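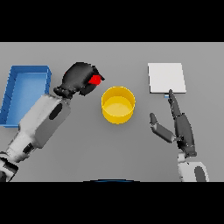

Tabletop in the simulator, red block in the left gripper.

Notebook > Woltlow > Map pack builds

Wednesday, by the build desk

Picked up the second map pack for Woltlow again. Build 2523 would not load Bevmont in co-op. Solo was fine. The host got in and the other players sat at the lobby screen until the timer ran out. Tried it 3 times, same result.

Log points to a missing entry in the pack list. Bevmont was renamed when Torres was split into two maps, and the lobby still asks for the old name. Changed it by hand and started build 2527 before lunch.

2527 loads Bevmont with four players. Wave spawns look right up to the bridge. After that the spawner behind the gate stays quiet — same fault we had on Torres, ticket 924. Reopened it.

Still to do: check old saves against the new pack, and ask Wumow for the final map icons. The ones in the menu are the gray stand-ins. Leave 2523 on the share until the save check is done.

We use cookies to remember your settings. Accept | Manage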